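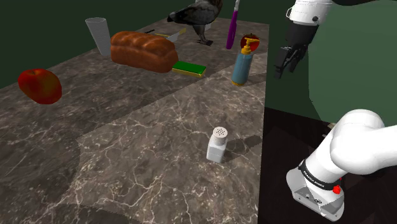 When I signed up for the evening robotics class at Ruvdale I was fairly sure I'd be the oldest person in the room, and I was, by a comfortable margin. Our first big project is teaching an arm to tidy a kitchen counter, all in simulation, and I've spent more evenings on it than I'd like to admit to my wife. The piece I got handed was the salt shaker. It stands out by itself near the front of the counter, with plenty of bare marble around it, and I remember thinking, well, they've gone easy on the new guy! The fellow next to me got the bread, which is a great big golden lump of a thing, and somebody else drew the sponge. I felt pretty smug for most of a Tuesday.

Then I ran it. My first 40 tries went by without a single clean pickup. The arm would come down beautifully, close its fingers on nothing at all, and carry that nothing very carefully over to the drop spot. I must have watched it do this for half an hour, with my coffee going cold next to me, before I noticed I had typed the height of the counter in the wrong units. (I spent thirty years measuring lumber for a living, so you can imagine how that felt.)

Dennis Nuttall, who teaches the class, has a way of standing behind your chair and saying "hmm" that is worth the whole fee. He never touches your keyboard. He asked me what the arm thought it was reaching for, and I started explaining it to him, and halfway through the explanation I heard myself and had to stop and laugh.

After that things went better. We each leave our programs running overnight on the school's machine, which is named Hajji for reasons that go back further than any of us, and in the morning there's a little file waiting with the results. Last week mine came back with 1,039 attempts and around 900 good ones. I printed it out! It's on the refrigerator, under the magnet that used to hold my grandson's spelling tests, and he has been very decent about it.

What I can't get right yet is the apple, the one tucked in back by the soap pump. The other apple, off on the left side, I can reach any time I like, but for the back one the arm keeps wanting to go straight through the bottle. I've tried coming in from higher up and I've tried coming in from the side, and so far I've got 2 pickups that I would call honest and a great many knocked-over bottles. Dennis says I should move the soap first and quit being stubborn. He may have a point, but I'd like one more week of being stubborn before I give in.

We show our work to the other section at the end of September, and I've promised to bring lemon bars. If anyone reading this has taken the class before and knows a good way around that bottle, please leave me a note in the comments.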